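Week 4 handout: Receiving and checking sheet and molded parts
Small Assembly Practice, evening section
Notes by Beat Zaugg

Read before Saturday. Bring the Week 3 sheet back with you, I still don't have most of them.

1. What the reading claims

The chapter says that incoming inspection "catches defects before they cost money." I'd like you to be suspicious of that sentence. It catches the defects you look for, at the time you look, on the parts you happen to pick up. The other ones go down the line with a signature on them. A signed sheet is evidence that somebody signed a sheet.

The chapter also treats inspection as one activity. It's at least three, and they get muddled:

Identity. Is it the part on the packing slip?
Condition. Did it get bent, scratched or cracked on the way?
Fit. Will it go where it's supposed to go?

Most of what I see in shops is the first one, done fast, and then called the third. Carys Bellis, who taught this section before me, used to mark down any report that used the word "OK" without saying which of the three it meant. I've kept the rule.

2. The bench

The textbook spends two pages on bench surfaces and ends up recommending stainless steel for nearly everything. I don't fully buy it. Stainless is easy to wipe down and hard to hurt. It is also shiny, and shiny is a problem when the thing you're checking is shiny too. Put bare sheet metal on a polished top and you get the part, the reflection of the part and the reflection of the lights. A shallow dent can hide in that very well. So can a scratch, and beginners also go the other way and report scratches that belong to the table.

Cheap fixes: turn the part, move your head, lay down a sheet of dull paper. The Stanciu catalog will sell you a gray inspection mat for this. Paper works.

Watch the front lip of the table as well. A folded edge catches a bright line of light, and if you sight along a panel toward it your eye goes to the lip.

3. Ribbed panels

A flat sheet flexes. Press ribs into it and it gets a good deal stiffer for the same thickness. That part of the chapter is sound. What it skips is that the stiffness depends on direction. Straight parallel ribs resist bending across their length much less than bending along it. A panel with curved channels at one end and straight ridges at the other won't feel the same in your hands at both ends, and "feels stiff" written on a check sheet tells me nothing unless you say where you held it.
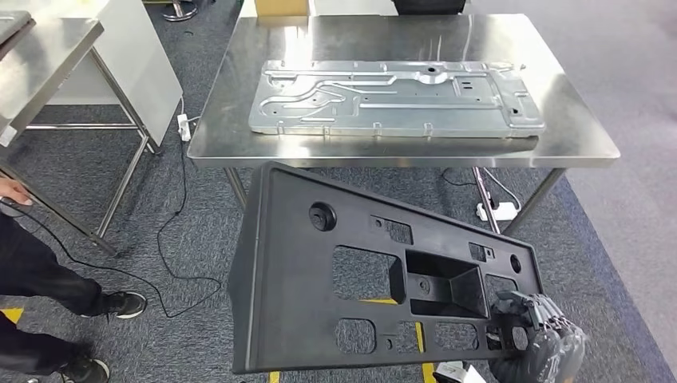
Figure 4.1. Ribbed metal panel on the bench; molded black plastic part in front.

Before class, write down what you could say about each part from the figure alone, and keep it strictly to that. For the metal panel, you can get the change in rib pattern from left to right, the small round hole near the top center and the rectangular slots on the right portion. You can't get the alloy. Aluminum and galvanized steel look alike to a lot of people who will tell you they can tell them apart. A magnet settles it in a second, so don't guess in writing. You can't get the thickness either, and you certainly can't get whether the panel is flat. Lying on a table proves very little about flatness.

4. Molded parts

People trust molded plastic too much because every piece out of a mold "is the same." Ambros Fuchs ran molding for years and his view was that the mold is the same and the parts aren't. Cooling time and how the parts get stacked afterward can both pull a plate out of shape.

Look hardest at:

Thin ribs between neighboring cut-outs
The base of a boss, where cracks like to start
Corners of a deep pocket
The raised rim, sighted end to end for warp

Note that a raised rim makes a plate look stiffer and straighter than it may be. Set the part on something you know is flat and try the corners for rock. Your bench is probably not something you know is flat.

5. The sample size argument

Hernán Arboleda's supplement says to check 23 parts from a lot of 200 and accept if none fail. Fine as a house rule. Please don't tell me it means the lot is good. If four parts in that lot are bad, you will quite often pull 23 good ones and never meet them. Work it out for yourselves. More than 40 pages of the supplement go to forms and one paragraph goes to this.

The same goes for the Cellum software demo some of you saw in August. A tidy chart drawn from poor checks is still poor checks, and at 1,799 a seat I would want to know what it does that a notebook can't. Balthasar Tanner disagrees with me and will be in for the second hour to say so. Ask him how the numbers get into it.

6. For Saturday

Write one condition report, half a page, on any ribbed metal item you have at home. A baking sheet with ridges will do, or a shelf.
State which of the three checks each sentence belongs to.
Underline anything you assumed. If nothing is underlined I'll assume you missed some.
No "OK," no "looks fine," no "within spec" unless you attach the spec.

Reports go in the tray by the door. Late ones lose a grade, same as last term.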